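Sports Journalism, wk 4 handout
Cricket copy: writing the close-of-play report
Oct 20, 2022

Bring last week's Pokmont v Parkley scorecard. Spares at the front, not many.

Intro first. Result or state of play, one sentence, both teams in it. Weather only if it changed the match. Most of you put the toss in par one last time, please don't.

Then the best performance. Runs, balls if quick, how out. Bowlers: wickets before runs, so four for 16. A lead is a number, "a healthy lead" tells the desk nothing.
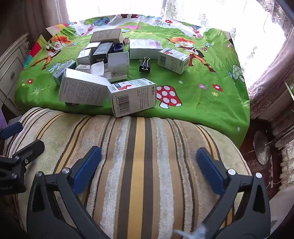 Small boxes on a green children's cloth, striped cushion in front.

Order of play is not order of importance. A dropped catch at 2 matters if the batter went on to a hundred, otherwise cut it. Same with declarations: say when, and what it left the other side to get.

Milestones (1000 runs in a season, etc) go low down unless it's a record. Check them yourself, dont trust the PA announcer.

Quotes: one captain, two at most. Never open on one.

Exercise, due next session: Parkley's second innings, 150 words, then the same again in 60. Upload to Fledix before class. Late ones not marked.

Reading: Wiegand handout, section on scorecards. Skip the bit on tables.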